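Gripper stalls halfway closed on folded towels, then faults out

Posted by Nuria Marín in Arms & Grippers

Hi all! I've got a two-finger gripper on a small arm and I'm trying to get it to pick up folded towels and move them to a stack. Hard stuff is fine (blocks, mugs, a tape measure). Towels, though... it closes partway, stops, and the controller throws an overload fault. Then it won't open until I power cycle, so if there's cloth in the jaws I'm tugging it out by hand. Force limit is at 70 percent. It did this 3 times in a row on Saturday and I gave up and went to dinner. Running the Trunby driver, if that matters. Any ideas?

Svend Brynjólfsdóttir
First thing, please cut power before you put your fingers in there! A faulted gripper can still move when the fault clears, and mine got my thumb that way.

Now the stall. Terry cloth bunches up as you squeeze it, so the motor keeps pushing and never gets to the position it was told to reach. The driver reads that as a jam. I dropped my force limit to 34 and set the close command to stop on contact, and the faults went away on my Ayele arm. Also look at where you're grabbing. I used to come in wide open at the lower part of the fold, like so
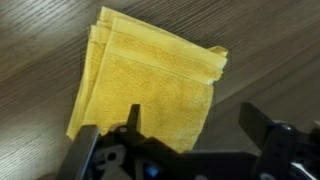
and I was asking the jaws to squash every layer at once. Go for a corner or a single folded edge and there's a lot less to fight. If it still faults with nothing in the jaws, check the finger linkage for lint. I pulled a disgusting wad of fuzz out of mine in July.

fluscombe_fan
had the same thing, reinstalled the driver and it was ok for a while. then it came back. maybe try a thinner towel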